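Ireo Two-Arm Stations: Buying and Budget FAQ

Last revised 12/03/2026. Questions about an open quote should go to the sales contact named on it. Everything else goes to Mayu Ogura, purchasing support.

What is included in the base price?

One two-arm station: both arms, both parallel grippers, the column, the controller, the head camera and one day of on-site setup. The table is not included. Neither is the computer used to record and review runs, though we will quote one on request.

Can I buy a single arm now and add the second later?

Yes, but it costs more in total. The second arm needs a new column bracket, a controller license and a repeat of the calibration visit. If a two-arm task is on your plan for the next budget year, ask for both arms on the first quote.

How do I know whether my task needs two arms?

List each object the task touches and what has to happen to it. If something must be held, lifted away or kept open while something else is moved, plan for two. 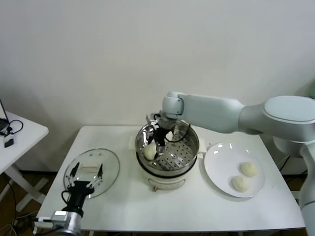
Kitchen and food handling tasks are the ones buyers most often under-budget. The arms themselves rarely change between a dry task and a cooking task; the accessories do. Steamed buns are a useful case for planning. One arm works at the basket, where the metal fingers have to reach down past the rim to get to the bun, while the other has its fingers spread on either side of the lid handle. The lid, the pot and the plate all take up table space within reach, so measure them before you choose a table. A pot with a raised basket also uses up vertical clearance, and the arm needs room above it for the wrist as well as the gripper. Send us the height of your tallest appliance with its basket or insert fitted.

Are the standard grippers suitable near steam?

For short demonstrations and research runs, yes. For daily use, order the Wimow sealed wrist cover, one per arm. Condensation damage to an uncovered wrist is not covered under the standard warranty. The cover reduces wrist rotation slightly, which should be checked against your task before purchase.

Are the grippers approved for food that people will eat?

No. The standard fingers are intended for test food only. Ebihara supplies a washable finger set that fits our mount. It is sold and certified by them, and the paperwork comes from them. Allow for a spare set so that one can be cleaned while the other is in use.

What should I budget beyond the station?

The lines most often missing from a first request are:

Table, fixed to the floor or wall
Spare fingertips, four pairs per arm per year
Cable guides and floor covers
Appliances and dishes, including duplicates of anything made of glass or ceramic
Consumables for the task itself
Operator time for collecting demonstrations

For a single food task, plan on roughly 480 dollars a year for fingertips, dishes and consumables together. Operator time is by far the larger figure and should be a separate line.

How much operator time does one task take?

It depends on the task and on how much variation you want the station to handle. Our own bun transfer task used 137 recorded demonstrations across two operators. Tasks with transparent objects usually need more, and we advise against quoting a fixed number to your finance office before a pilot.

What are the power and floor requirements?

Two separate circuits. Do not run a heating appliance on the same circuit as the controller. The floor must be level, and cables crossing a walkway must be covered before our installer will sign off.

Is there a lower-cost way to try this first?

The Poster pilot program covers a loan station for 42 days with remote support. The pilot fee is credited in full if you order before the loan ends. Shipping is not credited.

What is the lead time?

Orders confirmed by the end of June ship in the same calendar year. Sealed wrist covers ship separately and may arrive first.

What part number do I put on the request?

Use 3005 for the two-arm station. Accessories have their own numbers, listed on page two of the quote. Requests that give only the station number will be quoted without accessories.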